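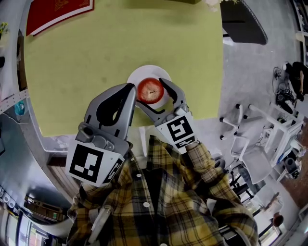

I've been helping out at the Kollton robotics club for a bit over a year now, and I'd like to make a case for the most boring evening on our calendar. The youngsters call it Hands Night. No motors get built, no code gets written, and the big competition robot stays under its sheet in the corner. You pick up a pair of grippers, one in each hand, and you move things from one spot to another until your turn is over. Then somebody else has a go. I think it teaches more than anything else we do, and there's a push to drop it from the autumn programme, so I'm getting my grumble in early!

The case against it is easy enough to put. We have one session a week in term time, it runs from seven until nine, and the Istulow Cup is in July. Istulow is won by robots that drive about and stack crates quickly (I'm simplifying, the rule book is 29 pages long and I've read every one of them twice). So why would you spend an evening letting a teenager pick up fruit by hand, with a tool on the end of each arm, when that same teenager could be shaving half a second off a lift? Fair question. A couple of parents have put it to me in the car park, quite politely, and one of them had driven a good long way to do it.

My answer is that most of our robots are bad at picking things up, and they're bad at it because the people who programmed them have never had to think about picking things up. Why would they? You've been doing it since you were a baby. You reach for an apple, you've got an apple. Ask a new member to write down the steps and you get two lines: go to apple, close hand. Then they write that as code and the apple goes off the table, and they come to me and say the gripper's broken.

Put them in charge of the gripper, though, and it all comes out. A round thing on a plate is a proper nuisance! Squeeze from one side before the other and it rolls. Come in too high and the jaws ride up over the top. Come in too low and you're pushing the plate about as well, and now you've got two moving objects and a bad temper. You can't feel the skin of the thing either, not the way you can with fingertips, so you're stuck with looking, and looking turns out to be a skill as well. I've had people who can solder a joint I'd be proud of stand there for ages trying to work out whether the left jaw is touching yet.

And they talk while they're doing it, that's what I love. You get "no, wait, bring the other one round" and "it's slipping on your side" and "go slower, go slower". That is a specification. It's a better one than anything they'd have typed. We keep a big pad of paper next to the table and whoever's waiting scribbles down what gets said, and when we go back to the code the week after, half of those scribbles end up as actual conditions in the program. Wait until both sides are in contact. Lift a little, check, lift the rest. One girl wrote "be polite to the apple" and I've still got that page on my fridge.

I should be fair to Csaba Barta here, who runs the programming side and thinks I'm a bit soft about all this. His view is that we should teach sensors first and let the machine sort out contact, and that doing it by hand gives the children human habits that a machine doesn't need. He's got a point, up to a point. A two-fingered gripper isn't a hand, and copying what a hand does can send you down some daft roads. We had a team spend nearly 400 lines of code copying the way one of them twisted her wrist, when the robot could simply have come in from the other direction. Csaba has not let me forget it.

But I'd say the grippers are what cure you of that. The whole idea is that you're not using your hand. You've got the same two stiff jaws the robot's got, so if you find yourself wanting a thumb, tough. You work out what can be done with what's there. That wrist business came from a lad and a girl practising with their bare hands at home, because they'd missed the session. (Csaba says this proves nothing. We've agreed to keep disagreeing over chips.)

The other thing people say is that it's dull, and yes, for the first ten minutes it is a bit. Somebody always wants to fling the apple. But we've got 13 members at the moment, and the quiet ones, the ones who hang back when there's a laptop with three louder children round it, come right forward on Hands Night. You can't be talked over when you're the one holding both grippers. Our steadiest operator by miles is a boy who barely said a word to me all last winter, and this spring he was the one showing the Yensuk team how to do it when they came over for a friendly. They'd turned up with a far nicer robot than ours, too.

So what would I like? Keep it, once every half term. Put it near the start so the new ones get it before they pick up bad habits. Let the old Clekik kit go on the shelf that evening and leave the laptops shut. And get the parents to have a turn, please, especially the ones from the car park. I had a go myself last month, thinking I'd be rather good, and I chased one small satsuma round a plate for so long that they started a slow handclap.

The autumn programme gets settled at the next planning evening, seven o'clock in the usual room. I'll bring the fruit.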